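Interior Finishes and Fixtures, Unit 5: Walls, Hanging and Stone Counters
Handout for the evening group

Read before Thursday. Bring the survey sheet from Unit 3, filled in as far as you can get. The Plilteck exercise at the end is graded.

5.1 Flat paint on large walls

Most of the houses on the Tarine job were finished in flat paint, and most of the complaints afterward were about flat paint. It is worth knowing why it gets picked in the first place. A flat finish scatters light, so shallow dents, tape joints and roller marks are hard to see. On a long wall with a window at one end, a satin or semi-gloss finish will show every joint by late afternoon.

The cost is cleaning. Flat paint marks when it is rubbed, and a scrubbed patch often dries with a slight shine. In halls, kitchens and children's rooms, move up to an eggshell or a washable matte and spend the extra time on the drywall.

Dark and middle tones behave differently from whites. They need a tinted primer, and touch-ups show more. Keep the can, write the room name on the lid, and store it somewhere that doesn't freeze. If a repair is larger than a dinner plate, repaint corner to corner.

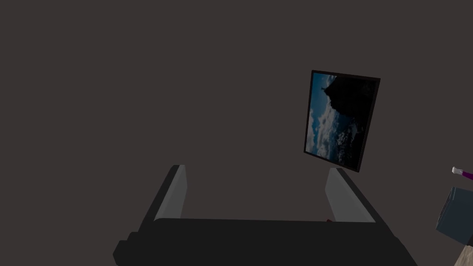

5.2 Hanging on drywall

Find out what is behind the board before choosing a fastener. In most newer houses the studs are 16 inches apart, measured center to center. Older houses vary, and you should not trust the spacing until you have found three studs in a row.

For light pieces, a single nail hook driven at an angle is enough. For wider or heavier pieces, use two hooks set level with each other. Two points of support hold a piece straight when doors slam and when people dust. Small felt or rubber pads on the lower corners do the same work and also protect the paint.

Common height rule: the center of the piece sits 60 inches above the finished floor. Galleries vary this by an inch or two. Over a sofa or a sideboard the rule gives way to the furniture, and you should leave a hand's width or a little more between the two.

Wire or D-rings? Wire is forgiving to install and drifts over time. D-rings hung straight onto screws do not drift, but both screws have to be right. The Neltico sheet in your packet has a paper template for this. Cut it out, tape it to the wall, and mark through it.

Plaster on lath is a separate subject and will be covered in Unit 8. Do not use the drywall anchors from the kit on plaster.

5.3 Stone counters

Granite is sold by the slab, and slabs from the same quarry can differ a good deal. Always have the client see the slab itself and sign for it. A hand-sized sample tells you very little about a stone with a mottled or drifting pattern.

On an L-shaped run there will nearly always be a seam. The choices are a miter seam at the inside corner, or a butt seam where one leg meets the other. A butt seam is easier to cut and easier to support. A miter can look better with a strongly directional stone – it also wastes more of the slab. Keep seams away from the dishwasher, where the edge gets steam from below.

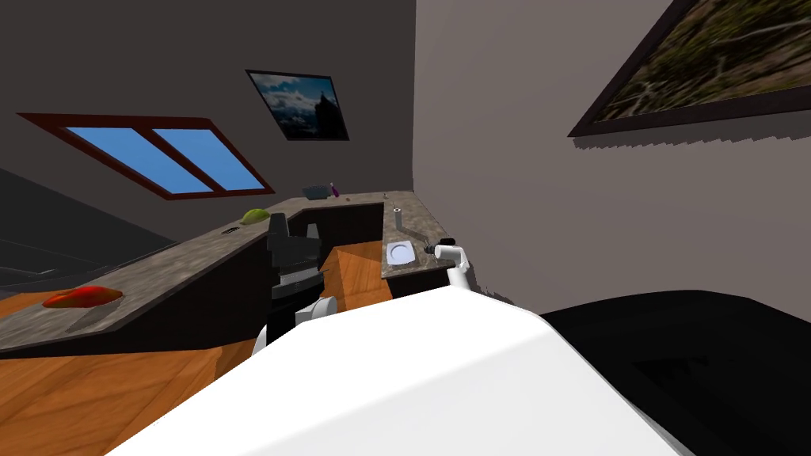

Cabinets have to be level before the template is made. Check along the length, across the depth, and diagonally at the corner. Shim the base units, never the stone. Bozsik will not template over cabinets that have not been fixed to the wall, and other shops have much the same policy.

Sink cutouts weaken the slab. The narrow strips in front of and behind the bowl are where it breaks, usually while being carried. Ask the fabricator how those strips will be supported on the trip. Confirm the faucet hole positions in writing, with the actual faucet model, before anything is cut.

Sealing: test first. Put a spoonful of water on the stone and leave it for ten minutes. If the stone darkens, it needs sealer. Dense granites may need none, and sealer that can't soak in dries as a haze.

5.4 Exercise (Plilteck house, ground floor)

Use the plan handed out last time. Choose a paint finish for each room and give one sentence of reasons. Mark your seam on the kitchen counter and label it miter or butt. List the questions you would send to the fabricator before templating.

One page is enough. Sketches may be in pencil, but dimensions must be in ink.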